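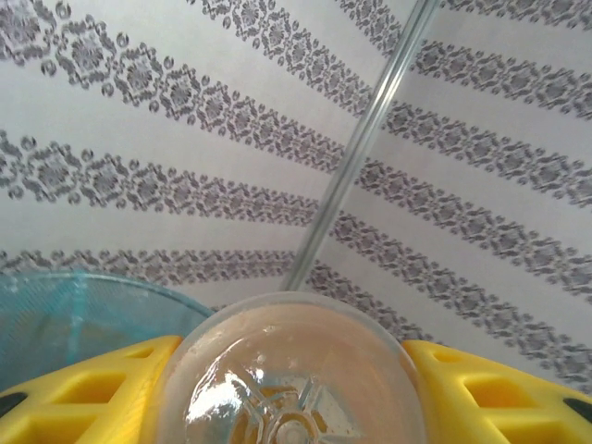

How long should the sourdough crackers rest before rolling?

Overnight in the fridge, wrapped, then back out until the dough gives under a thumb. Rolled straight from cold it tears at the edges and bakes unevenly.

Mon 10 December

Fourth batch of the rye and seed crackers. Same starter as last time, fed the evening before with the Umach wholemeal rye. Base recipe still the one we settled on in May:

500 g flour (half rye, half white)
115 g discard
92 g rapeseed oil
Salt, caraway, linseed
Water to bring it together

Changed two things today. Linseed was soaked first, and the oil was worked into the flour by hand before the discard went in. The soaked seed makes the dough slack, so I held back a good splash of the water and still had to dust the bench more than I like. Next time hold back more.

Rolled half on the thin setting and half one notch up. The thin sheets went on the Botha trays, the thicker ones on the old trays with the dark bottoms. I should have mixed them up, as now I can't say whether the colour on the thick ones came from the tray or the dough. Repeat with one of each on the same kind of tray.

Oven at 180, fan on. Thin sheets took 24 minutes, turned once. Thick ones were still bendy in the middle at that point and went back in with the fan off and the door on the latch. They came out fine in the end but they taste more toasted, and the caraway has gone a bit bitter. Less caraway if we stay with the thick ones.

Tasted both after they had cooled right down. Thin: clean snap, good salt, slightly oily on the fingers. Thick: harder work, better with cheese. I prefer the thin. The oil could come down a little without anyone missing it.
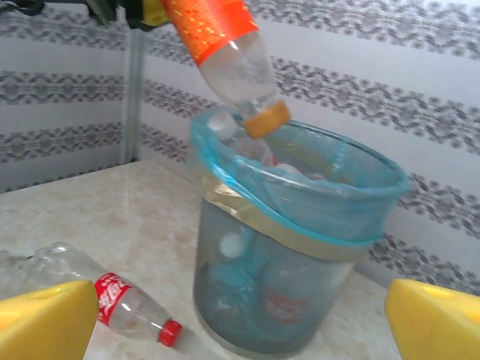 The trimmings I rolled out again and baked as odd shapes. Second rolling is tougher, as expected, but crushed up they make a decent crumb for the top of the leek bake. Worth keeping a tub of them – they only need a minute in a dry pan.

Tried brushing one sheet with the Isholm cider vinegar and salt before baking. The smell was strong when the door was opened and I had hopes, but the flavour had mostly gone once cool. Brushing after baking made them soft. Leave vinegar alone unless we can get it as a powder.

Storage: the last batch in the tins with the loose lids was stale by the end of the week. Today's are in the clip jars, thin and thick kept apart, labelled with the batch number. Check them on Friday and write down the result here, including if they're still good.

Flindlow flour has come in but I haven't opened it. It's a coarser rye than the Umach and will want more water, so don't swap it in without changing the recipe. I'd do a quarter batch first.

To do:
Order caraway, the jar is nearly empty
Feed the starter tonight, it goes back in the fridge in the morning
Bench scraper is missing again – used a palette knife, which is too bendy for the job
Weigh the oil next time in the small jug, the big scale jumps at low weights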